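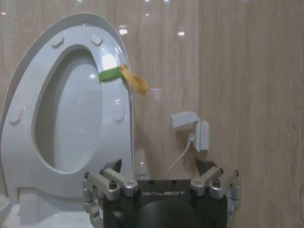 The Robot Gets the Restroom

2020-06-09

For years the people who sell automation have promised to take the worst part of the job off our hands. I clean offices for a living, and I had always assumed the worst part of the job was the 4,000 steps between the supply closet and anywhere I needed to be. The people at Grena, which runs our building in Cudthorpe, decided it was the toilets. So since March we have had a robot for the toilets, and I have had opinions.

I should say I was not against it. There are people on my crew who would have met the thing at the loading dock with a mop handle. I would happily never scrub another bowl, and I said so at the meeting, which is probably how I ended up on the restroom rotation with it.

The first thing it changed was the restroom. A green strap went around the seat with a tan fabric loop on it, so there would be something for a metal hand to get hold of. I have been lifting toilet seats for most of my adult life and in all that time no employer offered me a pull tab. My wrists have been filing complaints for years. The robot had its tab before it finished its first week.

I don't say that entirely out of spite. When a machine can't do a thing, we call it a design problem and somebody goes and fixes the room. When a person finds the same thing hard, we call it the job. I would like a little of the first attitude to rub off on the second. If the seat can be changed, so can the shelf in the supply closet that only the tallest of us can reach, and so can the bucket.

Then there is the matter of time. The pitch from Jillel, the contractor that handles our schedules, was that the robot would free us for "higher-value tasks." I asked for a list. It had 2 items on it, and one was checking on the robot. We used to be a crew of 10 and we still are, I'm glad to report, but the hours have moved. I spend about as long getting the room ready for it as I used to spend on the toilet, and the old way I could at least hum and think about dinner. Now I have to pay attention. Watching somebody else work is tiring in a way I had never given supervisors credit for.

And I do like the thing a bit. It has never once told me how it would have done the corners. The folks at Tesfamariam, the office upstairs, come down to look at it, and while they are down there they say good morning to me, which a few of them are doing for the first time.

What I want is pretty dull. If my job is now part cleaner and part machine minder, put the second part in the title and the paycheck. Ask the crew before the next gadget comes in, since we know which chores we'd give away. I'd start with the stairwell. And if there are any of those loops left over, the supply closet door sticks.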